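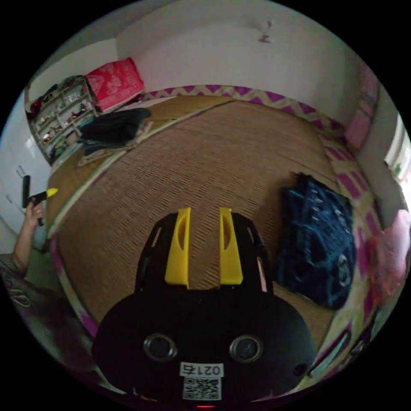 **Londimness, January**

*Folding on the straw mat. The navy cloth on the right is done, the dark pile on the left is not.*

This page is for the back room, which got its yearly sort-out this month. The other rooms have their own pages and are linked from the house index. The back room is the smallest and takes the longest, and it is where clothes go when they have no drawer. I have kept the notes so that next January I can look them up and not start from nothing.

Vikas Bhatt

## The mat

*Woven straw, light tan, with a magenta and cream zigzag band on the border.*

It came from Mathur, the household shop by the bus stand. We bought two at 616 rupees each, so 1232 for the pair. Mathur had a plain one for 562 as well, without the fabric border. We had a plain one before and the ends of the straw came out along the short side within a year. The cloth band holds them in. It has been on the mat for three summers and the stitching has needed repair once, at a corner, with ordinary cotton thread and a thick needle.

A mat like this is good for folding on. It is flat, it does not slide as much as a bedsheet does, and small things dropped on it are easy to find. It is not good for ironing on. We tried that the first year with a towel underneath and the weave left its lines on a shirt.

Cleaning is simple. Shake it outside, wipe it along the weave with a cloth that has been wrung out well, and leave it over the railing until evening. Do not fold it to put it away. Roll it, border outwards, and tie it loosely. If it is put away damp it smells, and the smell stays for weeks.

## Folding

*Large things first, then the rest.*

We start with the large flat pieces and leave the small ones to the end. Large pieces go in half lengthways, in half again, and then in three. Everything finished goes to one side of the mat and everything unfinished stays on the other. If the two get mixed, somebody ends up folding the same kurta twice.

The dark things are always the slowest. In the evening it is hard to tell black from dark green or navy under the tube light, and socks get paired wrongly. This year we did the darks by day, near the window, and it went better. The curtain stays tied back until that part is finished.

The dark clothes are washed separately with Lutex, half a cap to a bucket. A full cap leaves white marks on anything black and it has to be rinsed again. The light clothes get the ordinary bar soap.

Pink things go with the reds for the first two washes and with the light clothes after that. Floral prints are turned inside out before they go on the line. The sun on that side of the house is strong even in January, and one pillow cover lost most of its colour before we started doing this.

## The shelf

*White, several tiers, figurines and everything else.*

The shelf is the part of the room that visitors notice and the part that gathers the most dust. It was meant for books. The figurines began on one tier and spread, and now there are few places on it where a book would go in.

For the sort-out each tier is emptied on to a tray, wiped, and filled again before the next one is touched. This is slower than clearing the whole shelf at once, but the things go back where they were. The year we cleared it all together there was a long discussion afterwards about what had stood next to what.

A soft paintbrush works for the figurines. A damp cloth is fine for glazed ones but not for painted clay. Two of ours have lost some paint to a damp cloth, one at the hand and one along the base.

The clothes heaped at the shelf are a habit we have not managed to break. Anything worn once and not ready for the wash goes there. The rule for this year is that the heap is cleared every night before the light goes off. In the first week it was kept on five nights.

The red patterned piece with the white hearts stays on top. It was moved to the cupboard last year and was back within a few days.

## The wardrobe

*White door, left side of the room.*

Winter things come to the front in November and go to the back in March. In January we only take out what was not worn and decide about it. Each person decides about their own clothes. Anything that goes is washed first, folded with the rest, and put in a bag by the front door the same day. Bags that wait inside the wardrobe are opened again.

Inside we use Bondel boxes, the shallow kind with a lid. They cost 60 rupees each at the weekly market. The deep ones are cheaper for their size, but whatever is at the bottom is forgotten. Labels are written on masking tape and stuck on the short end, the one that faces out. Neem leaves go in a twist of newspaper in each box and are changed when the boxes are changed over.

The handle on the wardrobe door works loose every few months. The screwdriver that fits it is in the kitchen drawer with the candles.

## The wall

The room was whitewashed two years ago and has held up well except near the window, where rain comes in if the shutter is left open. There is to be no more hanging of wet cloth on that side. Dry things are all right.

We had a plan to put up a row of hooks so that the heap on the shelf would have somewhere else to go. The wall is soft there and the first plug turned in its hole. It needs a longer screw and a wooden strip behind it. This has been left for after the rains.

## Left to do

- Dust the top of the wardrobe
- Buy two more Bondel boxes, shallow
- Re-tie the curtain cord
- Find the lid of the blue sewing tin
- Ask at Mathur whether they sell the border cloth by the metre
- Roll the older mat and put it behind the door

The kitchen page will be added when the shelves there are dry and the jars are back on them.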